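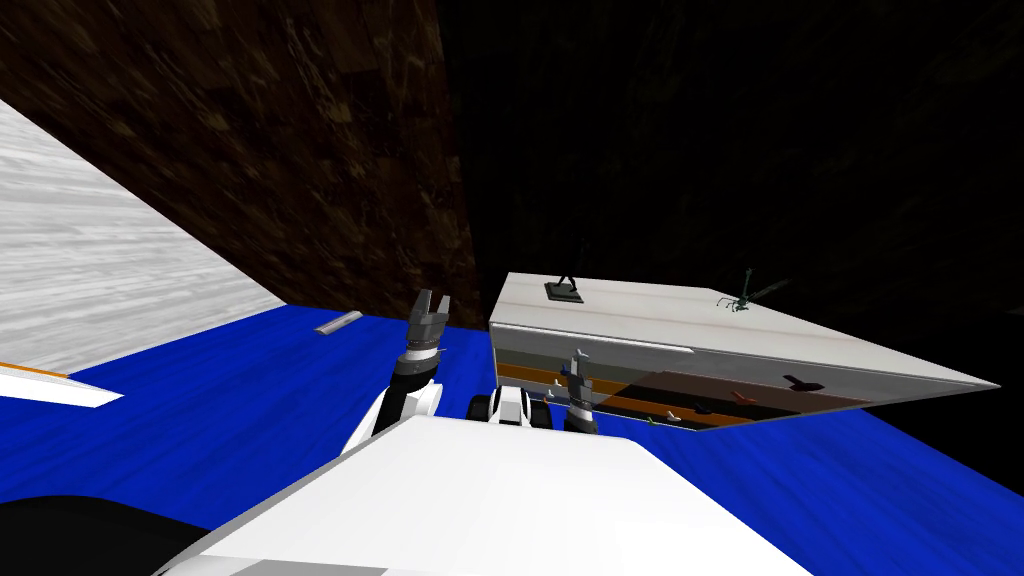
Dans le simulateur de l'atelier partagé d'El Khatib, le bras droit du robot tend sa pince vers la façade du meuble blanc.

Un robot à deux bras qui range une vitrine de bibelots : c'est le chantier qui occupe depuis septembre un petit groupe de l'atelier partagé El Khatib, à Bestedberg. Et ça avance vite ! Avant de couper la moindre pièce, l'équipe a choisi de tout répéter à l'écran, dans une version simulée de la pièce où la machine devra travailler un jour.

Le projet s'appelle Sternavix. Il est né d'une idée de Hae-won Myung, électronicienne de métier et habituée du lieu, qui voulait un assistant capable de remettre à leur place les petites choses qui traînent sur les établis. « On perd un temps fou à chercher des bouts de pièces au fond des casiers, raconte-t-elle. Je me suis dit qu'un robot patient ferait ça mieux que moi. Et puis j'avais très envie d'en construire un, il faut bien l'avouer. »

Le groupe compte quatre personnes, qui se retrouvent à partir de 19 heures, après le travail, dans la salle du premier étage. Trois d'entre elles n'avaient jamais programmé un bras articulé. Elles ont appris sur le tas, à coups de soirées passées à régler des angles, avec beaucoup de café et quelques parties de fou rire quand la pince virtuelle partait dans la mauvaise direction.

Dans la simulation, le robot a un corps blanc et deux bras terminés par des pinces grises. Devant lui, sur un sol d'un bleu éclatant, l'équipe a installé un meuble blanc à compartiment ouvert, avec de petits objets de couleurs différentes à l'intérieur. Le dessus du meuble a eu droit à sa décoration, une figurine sombre sur son socle et une libellule vert foncé aux ailes déployées. La libellule est devenue la mascotte du projet, au point qu'il est question de la dessiner sur le capot du vrai robot.

Elle sert aussi d'épreuve. Les ailes sont longues et fines, et un bras qui passe trop bas au-dessus du meuble a vite fait de les accrocher. Le programme doit donc trouver un chemin jusqu'au compartiment en laissant tranquille tout ce qui est posé dessus. « Au début, on balayait tout, reconnaît Hae-won Myung. La figurine a volé plus souvent qu'à son tour. En simulation, on appuie sur une touche et tout revient en place, c'est un luxe incroyable. »

L'équipe a lancé 3000 essais depuis l'ouverture du chantier, la plupart pendant la nuit, sur un ordinateur de récupération que l'atelier laisse tourner au fond de la salle. La position des objets change à chaque départ, l'inclinaison de la vue aussi, pour que le programme ne se contente pas d'apprendre une seule disposition par cœur. Au matin, le premier arrivé regarde les ratés. Il y en a encore pas mal, surtout avec les pièces les plus petites, que les doigts de la pince poussent vers le fond au lieu de les saisir.

Côté matériel, la construction a déjà commencé. Une première pince est sortie des imprimantes 3D de l'atelier, et le premier bras est en cours d'assemblage sur un châssis en profilés. Les moteurs viennent d'un lot d'occasion racheté à l'entreprise Urnthorpe, qui renouvelait ses machines d'emballage. Il a fallu refaire une partie du câblage et fabriquer des adaptateurs pour les axes, un travail de tour qui a mobilisé l'établi mécanique pendant plusieurs soirées. Le budget, lui, reste serré : 200 euros par membre, plus ce que chacun retrouve dans ses tiroirs.

Le meuble réel est prêt, lui. Il a été monté avec des chutes de panneaux peintes en blanc, d'après les cotes du modèle numérique. L'équipe compte y poser les mêmes bibelots qu'à l'écran et comparer les gestes, mouvement par mouvement. C'est là que tout le monde attend les surprises. Les frottements, le jeu dans les articulations, les reflets de l'éclairage : la simulation en tient compte, mais de façon assez sommaire pour l'instant.

L'ambiance, en tout cas, donne envie de pousser la porte. Des menuisiers du rez-de-chaussée montent voir où en est la libellule, des lycéens sont venus proposer de modéliser de nouveaux objets, et la liste des choses à faire ramasser au robot s'allonge chaque semaine (la dernière demande concerne des capuchons de stylo). Les fichiers du projet seront partagés avec les autres adhérents dès que le premier bras aura bougé pour de bon, plans de la pince et scène simulée compris.

En attendant, le groupe cherche un coup de main pour l'assemblage du second bras. Aucune expérience n'est demandée, savoir tenir un tournevis suffit pour débuter. Les curieux peuvent passer à l'atelier El Khatib pendant les soirées du projet, à partir de 19 heures, et demander Sternavix à l'accueil.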